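The Zemgate flotation set is back in stock, and it's the piece of kit we get the most letters about. If you dig early farming sites, or any site where people burned seeds, chaff and nutshell near a hearth, this is how you get those scraps out of the soil and into a labeled bag.

## What it does

You pour a soil sample into the mesh, water comes up from underneath, and the light charred material floats over the lip into a fine sieve. The heavier stuff – bone, flint chips, beads, bits of pot – stays behind in the mesh. Simple as that, and it's still a thrill when the first barley grain goes over the edge!

Jummai Ogbonna designed the first version for her own season at Imside, where the clay was so stiff that bucket flotation took all day. She wanted a tank that two people could carry up a hill and one person could run. The current model keeps her layout and adds a better tap.

## What's in the set

- Main tank with carrying handles and a drain at the bottom for sludge
- Inner mesh holder, with 10 spare mesh liners
- Two stacking sieves for the floating fraction
- Hellström pump with hose and a spare gasket
- 283 waterproof sample tags, numbered (one reel)
- Drying cloths and a cord to hang them from
- Printed field guide by Obinna Ugwu, with drawings of common charred seeds

The guide is worth a mention by itself. Obinna has drawn wheat, barley, lentil, pea and a good many weeds from three sides each, at a size you can check against a hand lens, and he has added a page on the lookalikes that catch everyone out (modern rootlets, insect droppings, tiny snails). 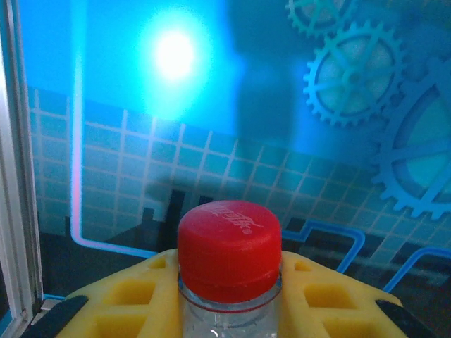 ## Setting up

1. Stand the tank on level ground, with the drain pointing downhill.
2. Connect the pump and fill to the line inside the rim.
3. Clip in a clean mesh liner.
4. Write the tag before you open the sample bag.
5. Pour slowly, then stir the soil by hand, gently, until nothing more floats.

A typical sample takes about 13 minutes in sandy soil. Clay needs longer, and it helps to soak it in a bucket first. Change the water when you can't see the mesh through it any more, and scrub everything between contexts so one pit's seeds don't turn up in the next.

## Fits with

The tank takes all Lenus sieves, old and new, so if you already own a stack you can drop them straight in. Older Zemgate mesh holders fit too, though you'll need the adapter ring (sold separately).

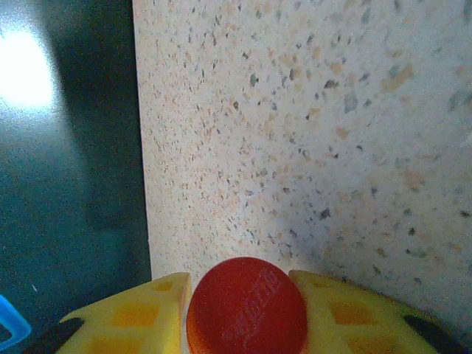 **Can I use it with water from a stream?**

Stream water is fine for pulling out seeds as long as you put the filter sock over the pump intake, and you should run a blank sample at the start of each day to see what the stream is bringing in. For samples going to radiocarbon dating, check with your lab before you start.

**How should the floated material be dried?**

Slowly, in the shade, tied up in the drying cloths with the tag inside. Full sun can crack charred grain.

Page updated 2018-10-03. Orders placed before the end of December include a second reel of tags.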